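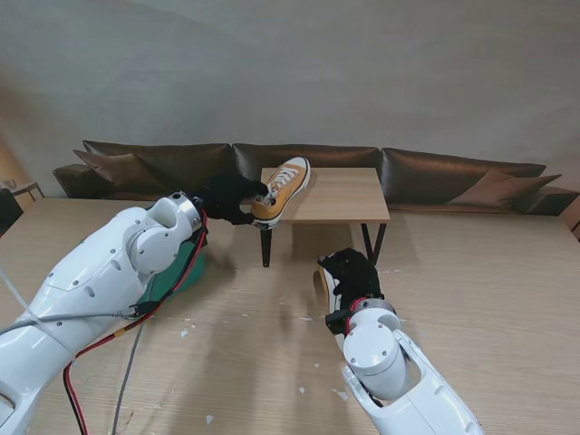

How to Prepare and Sort Household Waste for the Mowat Transfer Station

Reading time: 4 minutes

This page sets out the procedure that households and small businesses in the Mowat collection area are asked to follow when bringing waste to the transfer station. It applies to cars, vans and single-axle trailers. Commercial haulers should refer to the separate Duvden route instructions, which cover weighing, tipping and account billing.

Material received at Mowat leaves by one of four routes: the recycling line, the composting yard at Steltia, the reuse store, or the residual bunker, from which it is sent for energy recovery. The route is decided at the point of unloading. A load that has been sorted at home can be unloaded in a few minutes, while a mixed load must be separated at the inspection bay before it is accepted.

Before you begin

You will need:

- strong clear sacks for dry recyclables
- a lidded bucket or caddy for food scraps
- a rigid box for glass
- a smaller box for batteries, lamps and other restricted items
- your household permit number

Black sacks are accepted for residual waste only. Staff may open any black sack presented at the recycling line.

Step 1. Remove restricted items

Go through the waste and take out anything that may not enter the residual bunker. Restricted items are batteries of all kinds, gas canisters, paint and solvents, fluorescent lamps, motor oil, medicines and any appliance with a built-in battery. Tape over the terminals of lithium batteries. Keep liquids in their original containers with the lids closed, and do not combine them.

Lithium batteries are the leading cause of bunker fires at this site. If a battery is swollen or damaged, do not bring it in with other items. Telephone the station first and the duty supervisor will arrange a receiving time.

Step 2. Separate dry recyclables

Place paper, flattened cardboard, metal cans and rigid plastic bottles in clear sacks. Rinse containers that have held food. Labels may be left on. Caps should be screwed back onto empty plastic bottles.

The following are not recyclable at Mowat and belong with residual waste: plastic film, foam trays, waxed cardboard, paper towels and ceramic fragments. Wrap broken ceramics in newspaper before bagging.

Step 3. Set aside food and garden waste

Food scraps and garden trimmings are composted at Steltia. Branches should be cut to lengths that fit inside the vehicle with the doors closed. Soil, stones and treated lumber are not accepted in this stream. Compostable liners may be used in the food caddy if they carry the Mevlow approval mark printed on the approved list at the gatehouse.

Step 4. Check for items fit for reuse

Clothing, paired shoes, books, small furniture and working hand tools should be offered to the reuse store before any other route is considered. Tie shoes together by the laces or fasten them with a rubber band. Textiles must be clean and bagged. Store staff have the final say on what can be taken, and declined items should be carried on to the appropriate bay.

Step 5. Bag the residual waste

What remains is residual waste. Drain off free liquid, fill each sack to no more than three-quarters, and tie the neck. Wet waste lowers the heat value of the fuel and adds to the weight of the load. Allow fireplace ash to cool completely and present it in a metal container with a lid. It must not be placed in a sack.

Step 6. Load the vehicle in reverse order

The one-way system passes the bays in the following order:

1. Gatehouse and permit check
2. Restricted items
3. Reuse store
4. Recycling line
5. Garden and food waste
6. Residual bunker

Load residual sacks first and restricted items last, so that each stream is within reach when its bay comes up. Cover all open trailers.

Step 7. At the station

Stop at the gatehouse and state your permit number. The household limit for residual waste is 205 pounds per visit and 2 visits per month. Loads above the limit are charged at the posted rate. The speed limit throughout the site is 8 miles per hour. Children and pets must remain in the vehicle.

If a load is refused

A refused load will be recorded on Form 1156, which states the reason and the action required. Keep the form and present it when you return. Requests for review should be addressed to Shagufta Usmani, Household Services, at the station office. Requests concerning loads refused in November should allow extra time for a reply, as the bunker is closed for part of that month for annual inspection.

We use cookies to improve this website. Accept all | Manage settings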